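4.3 Maintenance of the gripper finger assembly

The finger assembly was serviced on Sun 21 January, after the cell had logged 1645 grip cycles since the previous pad change. Up to that point the only scheduled work had been wiping the pads at the end of each lab session. The September version of the manual gave no interval for the screws, and two of them were found below the specified torque.

Each finger is a rigid dark block with screw holes for mounting. The screws were removed one at a time, cleaned of old thread locker and refitted with a fresh drop of Milau medium-strength compound. The blocks were not taken off the carriage together, as this would have lost the zero position and required a full recalibration.

Pad alignment was then checked with the Jarkitz feeler set. With the jaws closed, the gap at the tip was larger than at the root on the left side. A shim was added behind the lower screw and the check was repeated until both readings agreed. Teresa Cullinane carried out the second set of readings without seeing the first.

Closing force was reset in the controller. The old value of 2000 (raw units) had been chosen for cardboard blanks and left creases in thin sheet. Trials started at 174 and went up in steps of 16 until a sheet could be lifted by a fold without slipping. Folds are approached with the jaws open and one pad on each side, so any error in the pad angle shows up as the sheet being pushed sideways before contact - this was the original fault reported by the Flustberg group.

Remaining items:
Replace the carriage belt (on order).
Add a screw check to the weekly log sheet.
Repeat the alignment check after the next 2000 cycles.
Ask Dr. Ma whether the spare pads may be cut down for the narrow jaw.
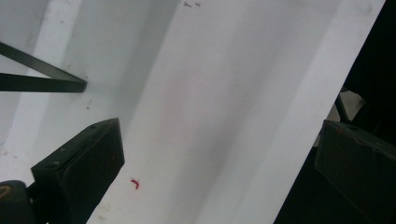
Figure 7. Gripper fingers open on either side of a fold in white sheet material, before closing.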